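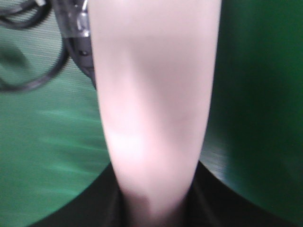
How much laundry powder do I use now that we have well water?

Asked in November in Home Care > Laundry
Viewed 3,257 times

wellwater_newbie

So we moved out to Cotlow this fall and the house is on a well, which I have never had to think about in my life. Back in our apartment I threw in one scoop of Prarkell powder and called it a day. Now our towels come out stiff as cardboard and there's a grayish film on my dark shirts, so I figured I wasn't using enough soap. I went up to two scoops. Worse! Then I tried three on a load of jeans and I could feel the grit in the pockets afterward.

The machine is a Strazds front loader that came with the house, no manual. I've been washing mostly on cold because that's what I always did. I just bought the giant bag of powder for $29 and I really don't want to toss it and go to liquid — unless that's truly the answer, in which case fine, tell me. Is there a rule for this? The back of the bag only says "adjust for hard water" and then stops.
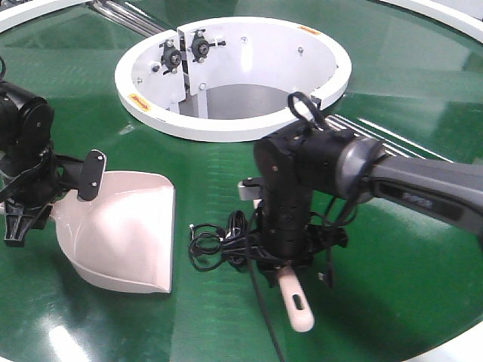 Green tabletop with the round white bin

2 answers

cornerdryer (3,844 points)

You've got two things going on and they look the same on a dark shirt. Hard water eats up detergent, so you do need a bit more than you did in town. But cold well water is really cold this time of year and powder doesn't like it, so the extra you're pouring in never dissolves. It just sits in the cloth.

What I'd do first is get the water tested. A strip test from the hardware store is fine, it only has to tell you if you're slightly hard or very hard. Then go back to one scoop, switch to warm, and put the powder straight in the drum under the clothes. Skip the drawer for a while. If you insist on cold, stir the powder into a jar of hot tap water, let it go cloudy, and pour that in when the drum starts filling.

For the stiff towels, run them once with no detergent at all on the hottest setting they can take, with a cup of washing soda. You may see suds in the door glass. That's old soap coming out, and if there's a lot of it, do it again. Don't use fabric softener on them, it makes them feel nicer and dry you off worse.
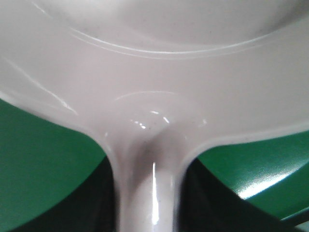
Edit: measuring it out

A couple of people asked in the comments what I mean by "one scoop," and fair enough, because I've been burned by this too. The scoop from one brand can hold twice what another one holds. Put yours on a kitchen scale, write the weight on the bag with a marker and go by that. And level it off! A heaped scoop is a whole different amount.

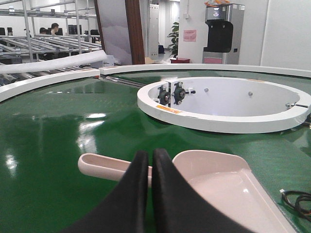
Powder also clumps if it lives in a damp laundry room, and a clumpy scoop is never the same amount two days running. I keep mine in a bucket with a screw lid and break up the lumps before I measure. A wide, flat-bottomed bowl with raised edges, like on the pale pink scoop in the photo, is handy for this — you can shake the powder flat and see what you've got. With a deep narrow cup I always end up packing it down without meaning to.

urkton_road_mom

Just get a softener. We're out past Urkton and fought with this for years, vinegar, borax, all of it. Put the softener in on a Friday and by the next week I was using half the soap. Not cheap but your water heater will thank you too. Also clean the filter on that machine, the little door at the bottom front. Put a towel down first.

wellwater_newbie, in reply

Thank you both! Strip test says very hard. Did the washing soda thing on the towels and oh my gosh, the suds. Going to try warm with one leveled scoop this week. I did find the filter door, and there was a sock in it that isn't ours.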